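Keeping your election post in order

Poll cards, postal vote packs and candidates' leaflets tend to arrive in the same fortnight and end up in the same heap. A little sorting on the kitchen worktop saves hunting for them later.

Use two clips or bulldog pegs. One holds anything from the council, the other holds leaflets. Official post goes up on the wall or inside a cupboard door, away from the cooker and the sink.

Open the postal pack as soon as it comes and check that every part is there. Put the return envelope back with the ballot paper – they are easily parted. Fill it in at a clear, dry table with a black pen, and let the ink dry before folding. 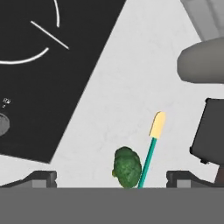
One reader in Flaltitz wrote to say that she copies the polling station's opening hours on to the calendar the day the card arrives, as hers moved from the school to the Prokau Hall in February and she went to the wrong door.

Window posters come off more cleanly if you warm the tape with a hairdryer for 90 seconds and peel slowly. Any gum left on the glass will lift with a drop of cooking oil, then washing-up liquid.

Garden stakes should be pulled up within seven days of the count, before the grass grows round them. Plain paper leaflets can go in the recycling. Glossy card ones make good drawer liners, or cut them up for seed labels.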